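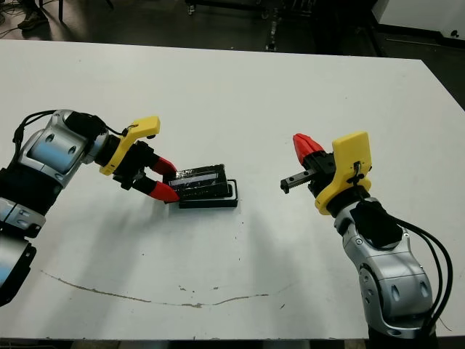
## 3. Setting Up Your First Season

Your league exists, your teams are in, and now you get to build a season! This section takes you from an empty calendar to a full schedule with live standings. It's our favorite part of Evumum, and most people get through it in one sitting.

Have these ready before you start:

- the list of teams (finished in section 2)
- the first and last day of play
- the gyms or fields you can book, with hours
- any days a team can't play

### 3.1 Create the season

1. Open **League > Seasons** and choose **New season**.
2. Type a name. It shows up on every printed schedule, so keep it short ("Spring" beats "Spring Basketball Season, Men's and Women's Divisions").
3. Pick your sport. Evumum fills in game length, overtime rules and the box score columns for you, and you can change any of them later.
4. Set the first and last day of play.
5. Choose **Save as draft**.

A draft season can't be seen by teams. Play with it as much as you like!

### 3.2 Choose a format

Pick one of the formats under **Format**:

- **Round robin.** Every team meets every other team once or twice. Great for small leagues.
- **Divisions.** Teams play mostly inside their own division, plus crossover games that you choose.
- **Open.** You enter each matchup by hand.

If you choose Divisions, drag each team into place. In the sample league that comes with the program, Bodo and Caron share the East and Warnberg leads off the West. Load it from **Help > Sample league** if you want to try things out on somebody else's teams first.

> **Note:** You can switch formats while the season is a draft. Once it's published, the format is locked.

### 3.3 Build the schedule

1. Open the **Calendar** tab and add your locations. For each one, enter the hours it's open to you.
2. Under **Blackouts**, mark the days a team is away. A repeating blackout ("never on Monday") takes one click.
3. Set **Minimum rest**. The default is one full day between games.
4. Choose **Build**.

Watching the calendar fill up is a real treat. If something doesn't fit, the game lands in the **Unplaced** tray on the right with a reason next to it, such as "no open court" or "rest rule." Drag it onto any day you like. A yellow border means you've bent a rule, and a red one means two games are on the same court at the same time.

Every game gets its own number. Type it in the search box (for instance, 638) and you jump straight to that game from any screen. Game numbers stay the same when a game is moved, so they're perfect for emails to referees.

> **Caution:** Choosing **Build** a second time replaces the whole calendar, including games you moved by hand. Lock the ones you want to keep by clicking the padlock first.

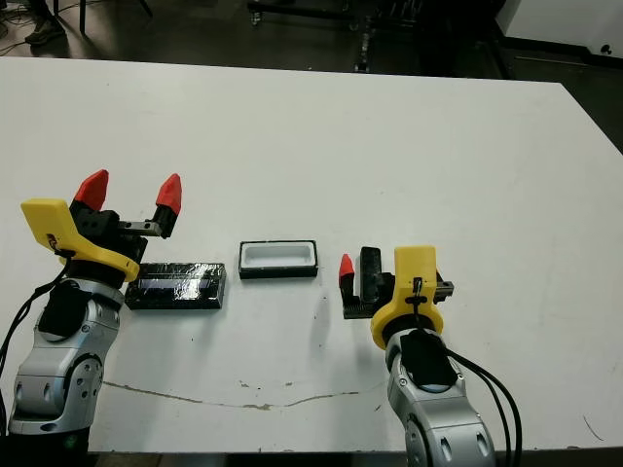
*Two arms at the white table, with yellow gripper housings and red fingertips.*

### 3.4 Set up standings and tiebreakers

1. Go to **Standings > Rules**.
2. Choose **Win percentage** or **Points**. With win percentage, a team that has won half its games shows as .500.
3. Drag the tiebreakers into order. Head-to-head comes first by default, followed by division record and point difference.
4. Enter how many teams make the playoffs.
5. If you'd like a play-in round for the last spot, turn on **Play-in** and set how many games behind a team may be and still qualify.

Try **Preview** here! It makes up a set of results and shows you the table they'd produce. Run it a few times and look closely at the playoff line, where odd tiebreaker settings show up fast.

### 3.5 Bring in past results (optional)

Old seasons give you all-time records and rivalry pages, which players love.

1. Save your old results as a CSV file with one game per row.
2. Choose **Import > Past results** and select the file.
3. Match your columns to ours and choose **Check**.
4. Fix any rows marked in orange, then choose **Import**.

A single file can hold up to 4000 games. Split anything larger by season.

> **Note:** Team names must match exactly. "Caron" and "Caron BC" will be treated as two teams until you join them under **Teams > Merge**.

### 3.6 Publish

Choose **Publish** at the top of the season page. Teams receive their schedules by email, and the public page goes live right away. Scores can be entered as soon as the first game starts; see section 4 for the scorer's screen.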